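Novudport hallway repair scheme opens to new households

For immediate release

Novudport - Tenants and homeowners with tired hallways, stairs and landings can now sign up for the second round of the Clirkitz Hallway Scheme, opening this February.

Free of charge to anyone on the low income register. Everyone else pays a flat fee, same as last year, no change there.

The scheme pays for small jobs in shared and private passageways. Loose handrails. Doors that stick. Lights that take an age to come on. Worn carpet on the top stair. Jobs too small for most builders to turn out for, and too awkward for plenty of people to do on their own.

The first round took 533 applications. 219 homes were finished before the money ran out, most of them in the terraces behind Montoya Road and in the Grilla flats. The other applicants have been written to and keep their place in the queue - they do not need to apply again. If you had a letter and have moved since, ring the office so we can take the old address off.

Total budget for round two has not been set per household. Each visit is costed on the day. The surveyor will leave a sheet with the agreed jobs, the price and the name of the fitter. Please keep the sheet, the fitter will ask for it.

Whats covered this time:

Handrails, one side or both
Door closers and hinges
Draught strips
Landing and passage lighting, including sensor switches
Paint touch-up after any of the above
Stair edging (new for this round)

Not covered: full redecoration, front doors, anything to do with lifts, meter cupboards. Lifts are a matter for the landlord.

Bilal Tannous, who runs the scheme for Clirkitz, said: "Narrow halls were the big one last time. Terraces round here were built with hardly any room to pass, and then you get a radiator, a coat rack, a pram. We moved more coat hooks than we fitted handrails, I think. So hooks and shelves are on the list now as well, if they're in the way. Ask the surveyor."

Fitters will work six days a week, with Sunday kept clear. First visits are from 8.30am. Evening slots in the Grilla flats only, by agreement with the block.

Households must clear the floor of the passage before the fitter comes. Shoes, boxes, bikes. If you cannot lift things, say so on the form and two people will be sent instead of one. There is a tick box for it on the second page, easy to miss.
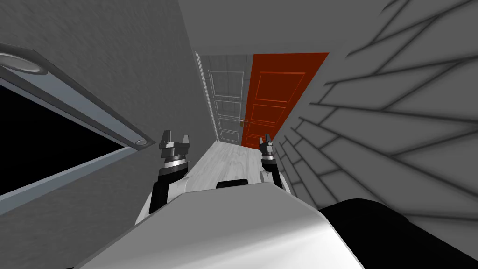
Yvonne from the Grilla flats had her landing light and handrail done in round one and said she had stopped going down the stairs sideways, though she would of liked a say in the colour of the rail. Colour choice is now on the form: white, black or plain wood.

Forms are at the Clirkitz office on Montoya Road and at the library desk. Paper copies only for now, the online form is being fixed. Large print on request.

Forms have gone through 2482 letterboxes in Novudport already. If yours has not come, pick one up.

Press contact: Bilal Tannous, Clirkitz, Montoya Road, Novudport. Interviews by phone, mornings best.

Ends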